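How a Robot Learns to Pick Up a Snack
(and why it needs to look at it twice)

You can pick up a candy bar. You have probably been able to do it since before you could say "candy bar," and nobody gave you a medal. Your hand went out, your fingers closed, and the candy bar was gone shortly afterward.

Robots find this hard. A robot can multiply two enormous numbers while you're still looking for a pencil, but put a small jar in front of it and ask it to move the jar onto a tray, and you may be there until dinner.

Zuleica Brito and Valdir Guimarães work at a robot lab called Alau. Their robot is named Stiltus. It has two arms and no legs, so the name is a bit unkind. For most of a year they have been trying to answer one question: if you want a robot to be good at picking things up, where should you put its eyes?

Why not just tell it what to do?

The old way to make a robot do something was to write out every move. Go forward this much. Go down this much. Close fingers. Go up.

This works beautifully in a factory where the same part shows up in the same spot all day long. It works badly with snacks. Snacks get put back crooked. Somebody turns the cookie box around. If the robot has been told to close its fingers in one exact spot, it will close them in that spot whether there's a jar in it or not, and then carry a handful of air over to the tray with great care.

You could write more instructions. "If the jar is a little to the left, go a little to the left." But then you need one for the right, and one for when it's lying down, and one for when it's leaning on something else. Valdir tried this once for a single jar. He says he got to page three and went for a walk.

Learning by copying

So the team uses a method called imitation learning, which is a long way of saying "watch me and do that."

A person steers the robot's arms by hand controls and does the job properly. While that happens, a computer saves two things, many times every second: what the cameras saw, and how the arms moved. One complete go at the job is called a demonstration. Stiltus got 300 of them. Zuleica steered most of them herself and reports that the first dozen were fun.

After that comes training. A computer program goes through all of the demonstrations over and over and looks for patterns. When the camera picture looks like this, the arm tends to move like that. It makes a guess, checks the guess against what the person did, and fixes itself a tiny bit. Then it does it again. This goes on for a very long time, and the program never once asks if it can have a break.

At the end you have something called a policy. In everyday life a policy is a rule on a poster, such as NO RUNNING. In robotics it's the part that looks at the camera pictures and decides how to move next. Running is not usually an issue.

Where do you put an eye?

Your eyes are in your head, which is a sensible place for them. You also have a neck, so you can lean in and peer at things. A robot like Stiltus has no head and no neck. It has cameras, and you can bolt a camera wherever you like.

One choice is to put a camera on the arm itself, close to the fingers. That's called a wrist camera, and it goes wherever the hand goes. Imagine having an eyeball just above your palm. It would be terrible for clapping, but you'd get a very good look at whatever you were about to grab.

A wrist camera always sees its own fingers, which is useful. The two black shapes poking up from the bottom are the fingers of Stiltus's gripper, and the gap between them is where a snack needs to end up. Notice that the writing on the shortbread box is upside down. The robot doesn't mind. It isn't reading. 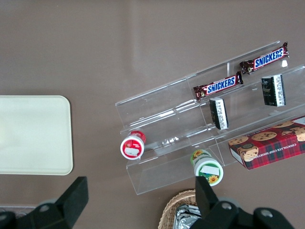 What the wrist camera is bad at

Up close, the world gets small. Hold your hand flat in front of your nose and try to find your shoes. You see a lot of hand.

The wrist camera has the same trouble. It's looking at whatever is near that one gripper, and anything farther off simply isn't there. If the thing you need is at the other end of the table, you have to move your hand to go and look for it, like somebody searching a dark kitchen with a flashlight.

It also has no idea what the other arm is doing. With two arms working over one table, that matters. Early on, before the team worked out some manners for them, the arms of Stiltus met in the middle. There was a clunk. Valdir wrote the word "clunk" in the lab notebook and underlined it.

And then there's shine. The display shelf for the small snacks is clear plastic, which people like because you can see through it. Robots dislike it for exactly the same reason. A clear wall shows up mostly as a few bright lines where the light catches it, and those bright lines slide around as the camera moves. You learned about clear things by bumping into them when you were little. (Ask a grown-up about you and the patio door. There is usually a story.)

The camera that stays put

The other choice is a fixed camera. It's attached to something that doesn't move, and it looks at the whole table all the time.

This one is good at the big questions. Where's the tray? Is anything on it? Which arm is closer to the bread rolls? It can keep track of both arms at once, and it sees the snacks at both ends of the table.

What it can't do so well is fine detail. A small jar seen from far off is a small blob, and when the gripper gets close, the gripper may block the view. That's the moment when you most want to see what is going on, and there's a large robot hand in the way. If you have ever been to a parade and stood behind a tall man in a hat, you know how the fixed camera feels.

Look for the black gripper at the left, reaching toward the jar with the green label. Think about how much of the fixed camera's view is taken up by that jar. Compare it to the six bottles of Coca-Cola in the clear stand, which are very easy to find. If everything in the world were the size and color of a Coke bottle, robotics would be finished by now and Zuleica would be on vacation.

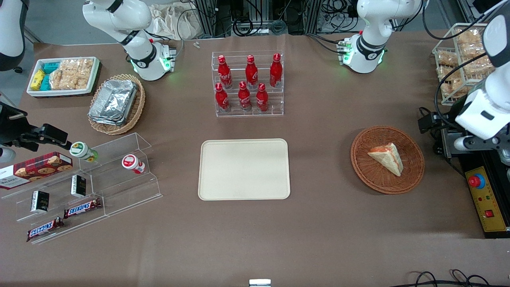
The test

By now you may have guessed that the answer is "use both." Zuleica and Valdir guessed it too. But in science you don't get to write down your guess and go home. You have to check, which takes much longer and involves a clipboard.

They trained two policies from the same 300 demonstrations. The first one was only allowed to use the fixed camera. The second got the fixed camera and the wrist cameras together. Same robot, same table, same snacks. When you change only one thing, you know what to blame for the difference.

Each policy got 60 tries. A try counted as a success if the right snack finished up on the tray. It counted as a miss if the robot dropped the snack, took the wrong one, or stopped halfway with its fingers open as though it had forgotten why it came into the room.

Before each try, Valdir moved the snacks around a little, following a list made in advance. The list matters. If you choose the spots as you go, you might start choosing easy ones for the robot you like better, without even meaning to. Scientists are supposed to be fair, and the best way to be fair is to make it difficult to cheat.

The policy with only the fixed camera missed 18 times. The policy with both kinds of camera missed three times.

What went wrong the 18 times

Mostly, it was nearly right. That's an annoying way to be wrong. The arm went to the correct shelf and the correct snack, and then closed its fingers a bit too far to one side. The big view had got it to the neighborhood, but it needed a close look to find the door.

The small things on the clear shelf caused most of the trouble. The sandwich caused hardly any. A sandwich is big and squashy, and if you grab it slightly wrong you still have a sandwich, though perhaps a sadder one.

And the other three?

Those three misses are the ones Zuleica likes to talk about. In two of them, the robot squeezed a round container near its edge and it rolled. Demonstrations made by a careful person don't include many runaway jars, so the robot had hardly anything to copy. It had been shown how to do things right, and it had not been shown what to do when they go wrong.

The third miss was a box of cookies that got stuck against the shelf. The robot pulled. The shelf came too.

The next set of demonstrations will have some mistakes in it, made deliberately, with the person showing how to fix each one. Zuleica has been practicing rolling jars the wrong way. She says it's harder than it sounds to be clumsy when you're trying.

Try it yourself

You need a friend, some small things that won't break, and a plate.

First, put your elbow on your hip and keep it there. Reach for something small using just your finger and thumb. You are now moving a bit like a robot arm, and you look about as silly as one.

Next, shut your eyes. Your friend stands on the other side of the room and tells you where to move your hand. That's your fixed camera. See how many tries it takes to get one thing onto the plate.

Then have your friend crouch down with their face close to your hand, and look only at what's near your fingers. That's your wrist camera. Try again.

If you have a second friend, use both at once. They will talk at the same time and one of them will say "left" when they mean "right." Stiltus has never had that particular problem.

Words to know

Demonstration: one complete go at a job, done by a person steering the robot, saved so the robot can learn from it.

Gripper: a robot's hand. Stiltus has two of them, one on each arm.

Imitation learning: learning by copying. You did it too, including the words you weren't supposed to copy.

Policy: the part that turns camera pictures into movements.

Wrist camera: a camera that rides along near the gripper and sees what the fingers are up to.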